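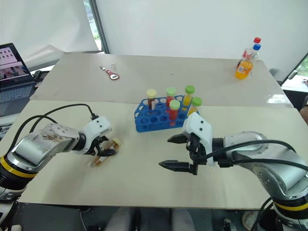
One arm with a sample tube, the other still open, at the tube rack in the Fliris workroom.

When I come in, Kanokwan Paisan does not look up. She has one tube left before she can stop, and stopping in the middle spoils the recording, so I wait beside the coat hooks until the two arms are back in their resting position and she lets go of the controls. Then she rolls her shoulders, says good morning and asks if I want to try it myself. I do, and I will come back to how badly it went.

Fliris is a small project. It is paid for by Trusero, a company that makes equipment for medical laboratories, and it has one aim for its first period: to teach a pair of robot arms to handle sample tubes by giving them many examples done by a human hand. No movement is programmed in advance. An operator steers both arms through the task, the cameras and the joints are recorded together, and the recordings go to a model that tries to learn from them.

By the evening of 14th September the group had 3608 recordings which it was willing to keep. Bastian Wiegand, who leads the work, gives this number without pride.

“It sounds like a lot when you tell it to your family,” he says. “For the model it is not much. And a part of them look too similar. We had a period in April when everybody had become very good, and everybody took the tube in the same way, from the same side. Very beautiful recordings. The model learned one grasp and nothing more.”

What did he do about it?

“I asked people to be less beautiful.”

In practice this means a sheet of paper, which he changes every morning. It tells the operator where the rack should stand, how it should be turned, which positions should be filled and which arm begins. Sometimes the tube starts in the rack, sometimes it lies on the table. There is also a line for what the group calls clutter, the things which have nothing to do with the task and are left on the table so that the model will learn to ignore them. On the day of my visit the clutter included two drink bottles and a red instrument like a digital thermometer, lying a good distance behind the rack.

Rosaura Mamani came to the project from a hospital laboratory, where she worked with real samples for many years. The tubes at Fliris contain only coloured liquids, which she mixes herself in the small kitchen. She was the one who insisted on different colours and different caps.

“The engineers wanted to begin with one kind of tube,” she says. “I told them, then you will have a robot for one kind of tube. In a real laboratory the caps are different, the labels are put on crooked, the label has a corner which stands up and sticks to your glove. So I put the labels on crooked too. It was hard for me. I had to learn it!”

She also writes the notes that go with each recording. At first there was a simple choice, good or bad, and she found this useless. A tube that touches the edge of the hole, goes back a little and then slides in was marked as bad by one person and as good by another. Now there is a third mark, “recovered”, and she thinks these are the most valuable recordings they have. Of all the kept ones, 236 carry this mark.

“You cannot produce them on purpose,” she says. “We tried it. When a person makes a mistake on purpose, the hand already knows how it will be repaired. It looks like theatre.”

Wiegand agrees with her about the mark but not about the theatre. He believes that prepared mistakes are better than none, and he would like to have a whole week of them. They have discussed it several times, I am told by both, and it is clear that they will discuss it again after I have left.

Now to my own attempt. The controls are two handles on jointed supports, and the arms follow them with a delay so small that I forgot it quite soon. What I did not forget is that I felt nothing. My fingers closed, the gripper closed, and only my eyes could tell me whether there was a tube in it. I held my breath. I lifted the tube, turned it upright, brought it over the rack and missed the hole by the width of a finger. On the second try I pushed the whole rack across the table.

“That is normal,” said Paisan kindly. “Everybody looks at the gripper. You should look at the hole.”

She was a dental technician before and is used to moving her hands very little. Even so, she works at the controls for two hours at most and then changes to checking. The first sign of tiredness, she says, is that she begins to hurry the last part, when the tube is already over its place and the gripper only has to open.

“I see it the next day in my own recordings. The tube is dropped for the last bit. It falls in correctly, so in the notes it is a success, but I would not like a machine to learn this from me.” Such recordings she takes out herself.

The recordings are kept by Frauke Wegener, who built the software for checking them. It is called Woden, and she does not want to explain the name. Woden compares the clocks of the cameras and the arms and refuses everything where they do not agree. In the beginning it refused almost half of a day’s work, and she was not popular.

“They thought that my program was too strict,” she says. “Then we found that one cable was bad. I received an apology and a cake.”

I asked all of them when the arms will do the task alone. Wegener said that this is not her department. Mamani said they do it already, when the rack stands where the model likes it. Wiegand opened a file and showed me a test from the previous evening: the arm goes down, closes beside the tube, waits, opens, moves a little to the left and tries again.

“It waits because we wait,” he said. “Kanokwan always makes a short pause before she closes. We never asked her to do it, and we never asked the model to do it.”

Paisan, who was already back at the handles, said that she does not make a pause. Then she picked up the next tube, and all of us watched her hands.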